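Bronico Handling Study
Progress report to the Gamow Fund, second reporting period

Summary
The work is on schedule. We finished collecting demonstrations for the long molded parts in December and have trained the first two versions of the grasping policy on them. The regrasp method described in the proposal works better than the single-grasp baseline on these parts, but it is slower, and it still has trouble near the ends.

Work done this period
The Grinthorpe bench was used for all recordings. We collected 412 demonstrations by teleoperation, covering pick, turn, regrasp and place. Each one was checked by a second operator before it went into the training set. We threw out 16 for dropped frames in the wrist video and recorded replacements, so the total above is the usable number.

The main change from the first period is in how a grasp is chosen. Earlier we let the policy close on any flat section of the part. On long pieces this often put the fingers too far from the center of mass, and the part swung when it was lifted. The policy now takes a first grasp, lifts slightly, reads the wrist force, and decides whether to set the part down and move along it before trying again.

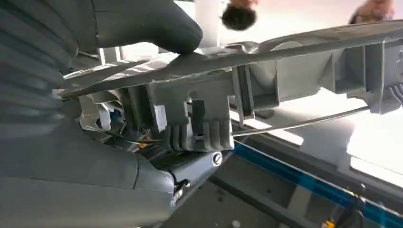
We compared the two approaches on 14 part positions, with the same lighting and the same start pose for the arm. The single-grasp policy placed the part correctly from 7 of them. The regrasp policy managed all but two. Both of those failures came when the first grasp was close to one end and the part tilted before the force reading had settled.

Cycle time went up, as we expected. A regrasp adds a full lower-and-lift, and the policy sometimes asks for one when the first grasp was good enough. We think the force threshold is set too low - it was tuned on shorter parts and has not been changed.

Problems and delays
The finger pads wore faster than planned on ribbed parts. We switched to a harder pad partway through the recordings, and the Qureshi labeling tool now stores the pad type with each demonstration. Older records were updated by hand.

Next period
We will retune the threshold, repeat the comparison with the harder pads only, and add parts with brackets on both sides. The budget is unchanged. We ask to move the unspent travel money to pads and spare fasteners, and would like an answer before the next order goes out on Wednesday.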